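From: Tala Khasawneh
To: handheld-demos list
Date: Wed 27 March
Subject: Re: Right gripper losing its pose in the middle of an episode

On the list, M. Hijazi wrote:

> We have two pairs of the hand-held grippers running in Grundudport and
> one of them has started giving us bad episodes. The left hand tracks
> fine. The right hand is fine for a while, then the pose jumps by a hand's
> width and stays there until the end of the take. No error in the log.
> We recalibrated twice. Has anyone seen this, and is it safe to train on
> the part before the jump?

Yes, we had the same fault at Numwood and lost most of a batch to it. It took us far too long to find, so I'll write down what we did.

Our batch was 620 episodes of tabletop pick and place. The recorder marked every one of them as good. We only noticed when we replayed a few on the arm and it drove the fingers down into the tabletop next to the object. The emergency stop was hit in time, and the damage was one bent finger pad. After that we stopped all replay and went through the recordings.

The jump was in the right hand only, as with yours. We first blamed the lighting, then the clock sync between the two hands. Both were fine. I wasted two days on the clock sync.

The cause was the mount under the marker cube. On our right gripper one of the two screws had backed out, and the cube could turn a few degrees on its post. It sat firmly enough that you didn't feel it when you picked the gripper up. When the wearer reached forward and closed the jaws, the cube shifted and stayed shifted. The tracker still saw clean markers, so it reported full confidence and wrote the wrong pose to the file.

Recalibrating hides this for a while, because the calibration takes whatever angle the cube has at that moment. I would guess that is why yours came back.

The bowl task gave us the most trouble, with the right hand held well out over the tray.
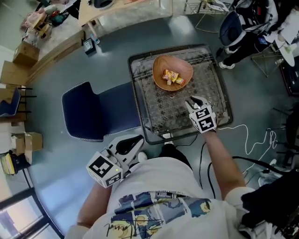
Bowl task, seated, one gripper in each hand. Right gripper low beside the bowl of candies.

To check for it, clamp the gripper body to a bench, start a recording, and push the cube sideways with a finger. If the reported pose moves and doesn't come back, you have found it. On a good mount it returns to where it was. Do both hands even if only one looks bad.

For the fix we took the screws out, cleaned the threads, and put them back with thread locker. We also drew a paint line across the joint between cube and post, so a turned cube shows up before a session starts. Noltix sells a one-piece mount that we have on order but haven't tried, so I can't tell you if it's any better.

On the software side we added a check that compares the distance between the two hands at the start and at the end of each take, with both grippers parked in a fixed jig. If it differs by more than 5 mm the take is thrown out. It costs the wearer a few seconds per episode and they grumble about it. The check would not catch a cube that slips and slips back, so it doesn't replace looking at the mount.

As for training on the part before the jump – I wouldn't. We tried cutting the episodes at the jump, and some of them had a smaller shift earlier on that the script missed. We ended up throwing out the right-hand data from the whole batch and collecting again. Please also don't replay any of it on a real arm until you have checked the cube. If you must replay, do it in the air, well above the table, at low speed and with someone on the stop button.

Two things I would like to know from you. Do your grippers have the two-screw mount or the older one with a single screw? And does the jump always go in the same direction? Ours did, and if yours doesn't you may have a different fault.

I can send the script for the jig check. It expects our file layout, so you will need to change the paths at the top.

Tala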